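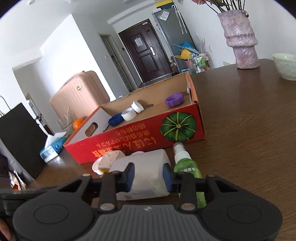

The Long Way Through Skarkthorpe

My grandmother always said you could judge a town by its bakery line, and on a raw November morning the line at Cunha ran clear past the post office, which told me most of what I needed to know (I was already hungry). I'd driven 151 miles for the rye bread, and I'd do it again tomorrow! They bake only four days a week, starting at 5 in the morning, and by noon the shelves are down to seeded rolls and a few crumbs, so set your alarm and bring cash.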